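Home — Tickets — Chore tests — Tidying — Log in

Ticket 543: tidy-up routine leaves one block on the table
Opened by: Higinio Arellano
June 2023
Status: open

Right, I'm logging this one properly because I keep getting asked at home when the robots will be picking up after the kids, and my answer changes by the hour. The job is as small as a chore gets: coloured blocks go in the basket, stop when the table's clear. We're on the Pivari planner, build 494, with the Clurklow grip settings left as they came.

Red and blue are fine. Green is where it falls over. The routine says "complete" with green still sitting out on the table, and it's very pleased with itself about it.
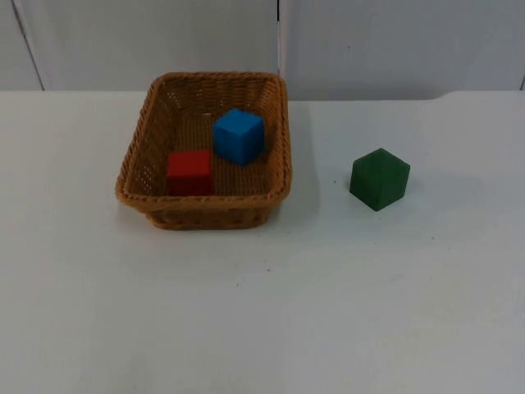

So I went through the dull stuff first. Restarted the planner, no change. Swapped the order so green is asked for first, and it skipped straight to red (cheeky). Ran it 15 times and green was left out in 7 of them, which is maddening — if it failed every time I'd have found it by now! I also turned up the lights, which did nothing except give me a headache.

My hunch is that the planner checks the basket and never goes back to check the table. My youngest tidies in much the same way, to be fair.

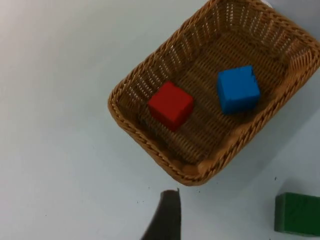
Attila Deák: I'd look at the stop rule before the colours. We had the same thing on Stistimness last October, it quit as soon as both arms reported a finished drop. Can you make it wait for a fresh look at the table?

Good shout, trying that next. The two arms do share the basket, so if each one thinks its own bit is done I can see how the third block gets forgotten. I've put the wait in after the second drop and I'll leave this open until I've had a decent run out of it.
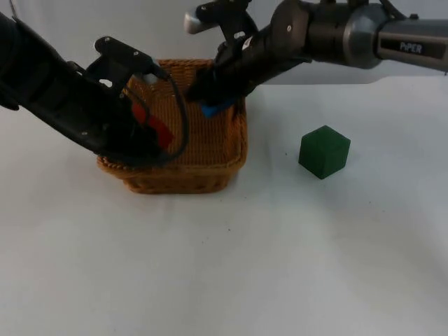 Both arms at the basket, green block still on the table.

Comments

pretorius_fan: Call me when it does socks.

Mags: Mine would hire it today, forgotten block and all. Does it do stairs?

Attila Deák: Send me the log from the next run, please, the long one.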